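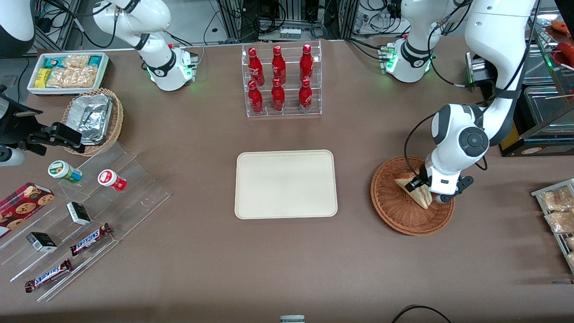 Small food counters are on my mind again, the kind with room for one customer at a time and no chairs. I grew up eating off them. I still can't pass one without looking over what's out. Give me a triangle of white bread with something pinkish in the middle, a round wicker tray under it, a few red bottles lined up in a clear rack behind, and I'm happy, I'll buy lunch at ten in the morning. So when I heard that the woman who ran the counter at the Broltgate ferry landing was giving it up after 14 years I called her the same afternoon. She didn't want her name used. "Everybody who needs to know it knows it," she said. Fine by me.

We talked in her kitchen. I had an hour before my bus and she had soup on, so this is going to jump around some. I've put it more or less in the order it came.

She started because of the boat. The Vuorinen used to leave at 6:10 every morning with the mill shift on it, and there was no food at the landing except a machine with gum. "I rode it myself for two years. Everybody standing there hungry. I thought, well, somebody's going to sell these people a sandwich." She asked the harbor office for the old ticket window. They gave it to her on a month to month lease, which she never got changed. Fourteen years, month to month.

First morning she brought twenty sandwiches in a laundry basket, covered with a towel. Egg, all of them. Sold four. "I ate egg all week. My kids ate egg. The neighbor had egg." Why four? She'd wrapped them in foil and people couldn't see what they were. "They thought I'd made baked potatoes."

Next morning she cut them corner to corner and stood them up so the filling showed. Sold out before the gangway was down. She never went back to foil, and she never again cut a sandwich straight across. I asked if the triangle really matters that much, a sandwich is a sandwich. She looked at me like I'd put my feet on the table.

"It's the same bread. Same everything. But you cut it straight and you're looking at crust. You cut it on the corner and you're looking at lunch."

Bread came from Stidusex, the bakery up the hill, all fourteen years. Plain white, sliced, the soft kind. She tried whole wheat for a while one spring when people were asking for it. The people asking for it didn't buy it. "They'd say oh good, you have the brown, and then they'd get ham on white." She laughed for quite a while at that.

Her day, for anybody thinking about doing this. Up at 3. Bread at the back door of the bakery by 3:30, still too warm to slice neatly so she'd leave the bags open on the passenger seat with the window down. Even in winter. Fillings made the night before, never the morning of. "You make tuna at four in the morning, you will put the salt in twice." At the window by 4:45, shutter up at 5:20. First customer was nearly always a deckhand, coffee and nothing else, exact change. 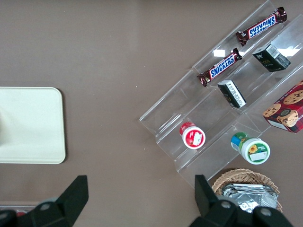 What she really wanted to talk about was how you lay things out. I had a list of questions and I gave up on it here.

Her rule was leave space. When you're new you want to put everything out so it looks like plenty, and it does look like plenty, and people freeze. "They can't pick. They've got a boat in six minutes and you've given them a puzzle." So she kept it spread apart. A few of each thing and bare counter between. Tall things at the back, flat things up front, sweets off to one side where a kid could see them but had to ask. Refilled from underneath whenever it got low, and she did get quick at that, she showed me the motion, left hand down, right hand still making change.

She also kept one place clear all day for setting down the order in front of the customer. Nothing was ever stored there. Her daughter worked a few summers and kept putting napkins on it and they fought about the napkins. "We had real fights. About napkins. She runs a clinic now, she's in charge of thirty people, and I bet she keeps a clear spot."

Drinks she had opinions on. Cans roll, glass breaks when the boat bumps the dock, and it always bumps. She liked anything that stood up straight and had some color to it. Color sells a drink, according to her, more than what's in it. One August she had a case of plain lemonade nobody touched, in pale bottles, and she tied red ribbon on the necks. Gone in two days. Same lemonade, same price. She felt a little bad about it. "Not that bad."

I asked about money and she got careful, but she'd tell me this much. The margin is in the coffee. The sandwich brings them over and the coffee pays the lease. Sweets are break even and you stock them anyway. She raised her prices four times in fourteen years and wrote every raise on a card a month ahead, so no one got surprised at the window. Two people complained, the same two people each time.

Best day ever was the summer the bridge was shut. Everybody in three towns had to take the boat. 620 sandwiches. She'd planned for maybe half that and sent her husband up the hill for more bread, and he came back with hot dog buns, because that's what was left, so the last batch was ham salad in hot dog buns. People asked for those for years afterward. She refused. "That was an emergency."

The worst was the first week of the Clusteck. This is the register system the harbor put in for all the tenants, with the screen and the tap pad. Before that she had a cash drawer and a pencil. The Clusteck wanted her to pick a category, then an item, then a size, then confirm. For an egg sandwich! With forty people waiting and the horn going. The third morning she turned the screen to face the wall, took cash only, and entered the whole lot after the boat left. She did it that way for a year until someone from the office came down and made her a page with six big buttons. After that she liked it fine. She wants that on the record, that she liked it fine.

Did she ever want a bigger place? A real cafe, tables. People told her to constantly. She looked at one once, over by the 424 stop, nice windows. Walked around in it for ten minutes and went home. "Where do you stand? I kept thinking that. In a place like that, where do you stand all day." At the window she could reach everything she owned without moving her feet. She'd worked it out that way over years, knife here, bags here, lids over the sink. She said when she visits her sister she gets tired in the kitchen from all the walking.

I think that's my favorite thing she said. I wrote it down twice, its on two different pages of my notes.

Why stop now? Knees, first. Then the schedule. The early boat got moved to 7 and the mill runs fewer shifts, and at 7 people have already eaten, or they say they have. She noticed it in the coffee first. Smaller cups. She gave it a year to come back and it didn't, and she wasn't sad telling me, she was ladling soup. There's a younger couple taking over the window. They want to do rice bowls. She thinks rice bowls are hard to eat on a moving boat but she told them everything she knows, where the draft comes in, which of the deckhands you can let run a tab and which one you can't.

Did she tell them about the triangles?

"They're doing bowls, what do they need triangles for." Then a minute later, with her back to me: "I told them."

I missed my bus. She made me a sandwich for the next one, ham salad, white bread. Cut on the corner, wrapped in wax paper with one end left open so you could see in. I ate it at the stop and got some on my notes, so if any of the above is wrong it's probably under the mayonaise.

The window opens again under the new people at the end of the month. Same hours, for now. Bring cash just in case.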